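Coffee corner on an end table - daft idea or not?
Home Forum > Kitchens and Small Spaces > Drinks stations
Thread views: 3,753

petwood_pip
Started December 2024

Hello all! I've run out of worktop (tiny galley kitchen, one decent stretch and the toaster has claimed it) so I've moved the coffee things out to a white-topped end table in the corner by the window. It's a single-serve machine, the tall narrow sort, so it hardly takes up any room, and I've pushed it to the back left so the front half is free for the bits and bobs I want to hand.

I'm really pleased with it - but my sister says I'll ruin the table within a month. The top is lovely and smooth and I'd hate to mark it. Does anyone else keep a coffee maker on ordinary furniture? Do you put anything under it?

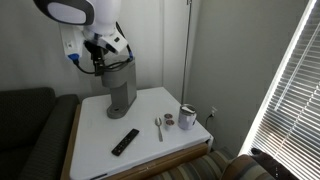

Re: Coffee corner on an end table
mugs_and_muddle
Posts: 2,436

Oh I like that! The grey machine goes nicely with the grey wall, and the honey wood down the side stops it all looking like a dentist's.

I'd put a tray under it though. I had mine on a Winell bedside cabinet for two years with nothing underneath and there's now a brown ring that no amount of scrubbing will shift. A cheap cork mat would have saved me.

Re: Coffee corner on an end table
ullent_lane
Posts: 554

Going to disagree about the tray, sorry. I tried one and all that happened was that drips got in under it and sat there until I noticed. Bare top, cloth within reach, wipe it every time you make a cup. White shows everything so you can't miss a spill.

What would bother me more is the small stuff at the front. You've got to reach over it all to get a cup on the base, half asleep, first thing in the morning. I'd be knocking things on the floor daily.

Re: Coffee corner on an end table
petwood_pip

Hmm, fair point about the reaching over. I have sent a teaspoon flying already (only the once!). I could shuffle things along to the right, I suppose, and leave a clear run up to the machine.

Re: Coffee corner on an end table
wynne_brews

Is that a drawer along the front? If it opens, pods and spoons in there, job done. I've got an old Wynne side table set up like that and there's nothing on top of mine except the machine and the sugar.

Re: Coffee corner on an end table
mugs_and_muddle

Might be a drawer, but I still say tray. ullent_lane, get one with a lip and the drips can't go anywhere.

Re: Coffee corner on an end table
ullent_lane

Mine had a lip! We'll have to agree to differ on this one.

Re: Coffee corner on an end table
petwood_pip

Right, I'm going to sort out the front and try a cork mat until February, then have a look underneath and report back. Off to measure the base.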